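Granemness dish-return cell: data card
10 May 2020 - Awuor Simiyu
2 min read
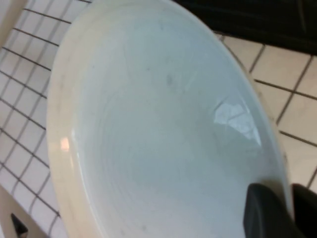
The Granemness staff kitchen moved its dish return to a single arm in January, and this card covers the recordings kept from that work. Before the change, two porters cleared and stacked by hand for the whole shift. They now load racks, check finished ware and step in when the arm stops. Glazed ware is the main cause of stops: on a large white bowl the bright glare spot inside the rim can be read as an edge, and the faint swirl lines in the glaze add to the noise. A small grey smudge is labelled "mark" and left for a porter to judge.

Contents
- 33 sessions, wrist view only
- 2 porters on shift per session
- 10 labels, listed in labels.txt

Effect on the work
Porters lift less and wait more. Kátia Brandão's shift notes record that stops were at first handled by whoever was nearest, which left racks half loaded. One porter per shift now answers all stops - the role rotates at the break.

Known limits
No audio. Porters' hands and faces are removed. The Iduritz site uses different bowls and isn't covered.

Questions about access go to Awuor Simiyu.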